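Manipulation Reading Group and Project Meeting – Minutes

6 June 2021, held online

Present: the Nellden project team, two guests from Closdale, one person who never unmuted and is recorded here as attending.

1. Minutes of the last meeting

Accepted without changes. The action from May to "sort out the shared drive" was carried forward, as is traditional.

2. Handheld demonstrations: does variety beat volume?

The team reported on the comparison promised in May. Two policies were trained on the same tabletop tasks, each on 2,000 demonstrations collected with the handheld gripper. The first set came from one table in the Ullix lab. The second was spread over 60 different places, mostly kitchens and offices whose owners had been asked nicely.

On the lab table the two policies did equally well. On tables neither had met before, the one-table policy reached confidently for places where the cup would have been at Ullix. The varied set held up much better, though it still had trouble with thin things and with anything that bends.

Closdale asked whether the gain came from the tables or from the people, given that more hands were involved in the second set. The team said this was a fair question and that they had hoped to get to item 3 before it came up. It was agreed that the write-up will not claim the tables deserve all the credit until one operator has repeated part of the varied set.

There was a longer discussion about packets. A folded packet close to the fingertips covers a good part of what the wrist camera would otherwise see, including some of the cup and stick behind it and part of one fingertip marker. The tracking copes with a partly hidden marker for short stretches. After that it guesses, and its guesses were described as "creative."

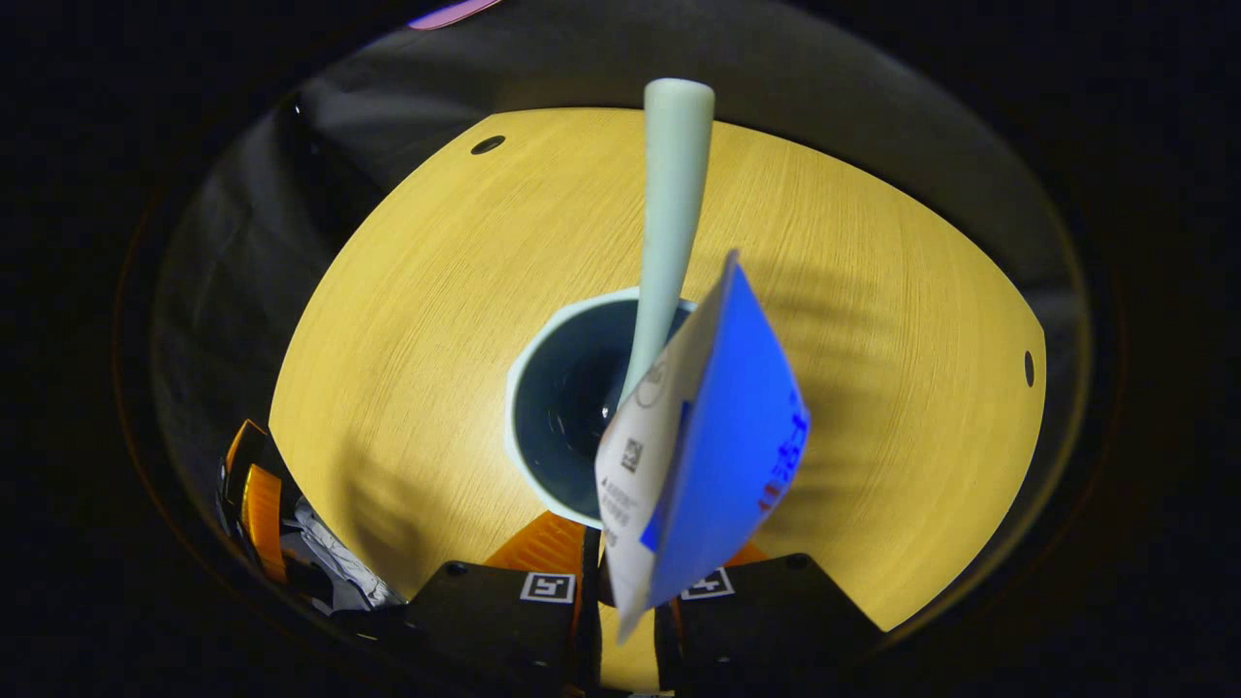
3. Marker dropouts and what to do with them

Two options were on the table: throw out every demonstration with a long dropout, or keep them and fill in the gripper width from its neighbors. The first is clean and loses most of the packet data. The second keeps the packet data and some nonsense along with it. The meeting chose the second, with the filled stretches flagged so that they can be blamed later.

4. Bozkurt baseline

Still running. The queue is long and our jobs are polite.

5. Actions

Ullix: repeat part of the varied set with a single operator.
Nellden: flag the filled stretches and retrain.
Closdale: send the comments on the draft that were said to be already sent.
All: shared drive.

The meeting closed early when the host's connection dropped. The remaining items go to the next agenda.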